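Towels, finally

30th May

Quick one, got 14 minutes before I have to leave. The linen closet is done!! Well, the towel half. Sheets can wait till October for all I care.

Pulled everything out last night and piled it on the bed. 57 towels. For two people. Some of them came from my aunt's place in Ustwood and I don't think they've been unfolded since. Anything thin or frayed went in a bag for the animal shelter, and the beach ones moved to the trunk by the back door.

Kept the navy ones. Love them, they hide everything (mascara, hair dye, whatever the dog did). Only gripe is the lint. First few washes it was all over the white shirts, so now they get there own load, no softener, low heat.

Folding: I used to do halves and halves again and the stack always slid over. Jacqueline Guérin showed me her way when we shared the apartment on Tokley and I've gone back to it. Long sides in first, then fold down to a square, hem at the front. Smooth it flat with your palm. Small ones take 5 seconds once you get going. The big bath sheets I still fight with, need longer arms.

Shelf looks so good I keep opening teh door. Will do the washcloths next, if I can find the lids for those baskets.

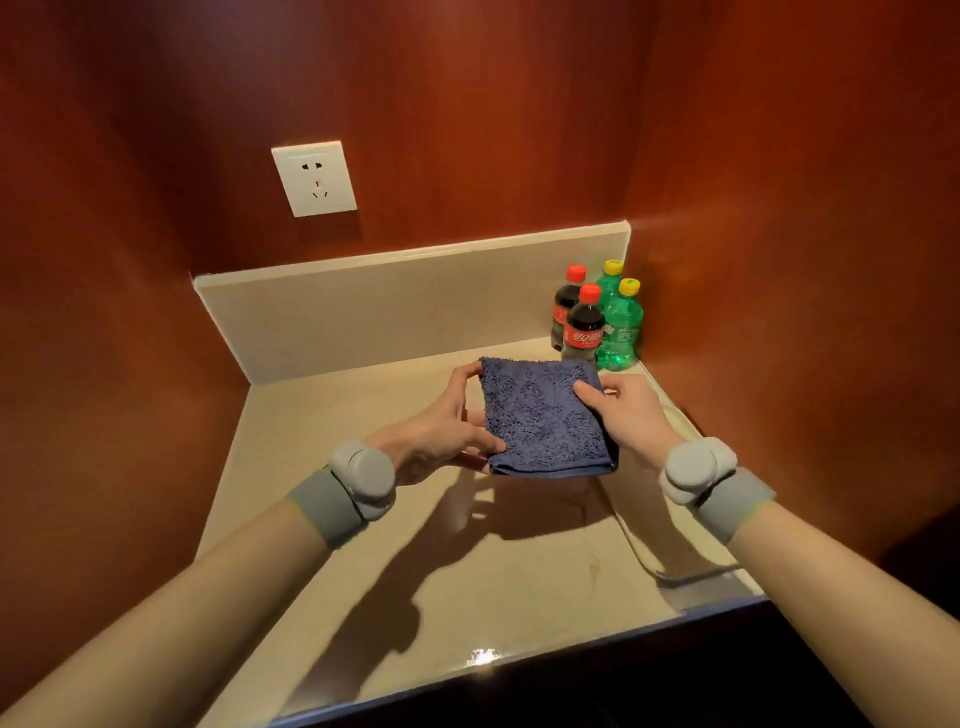

One of the small navy ones, folded square at the counter.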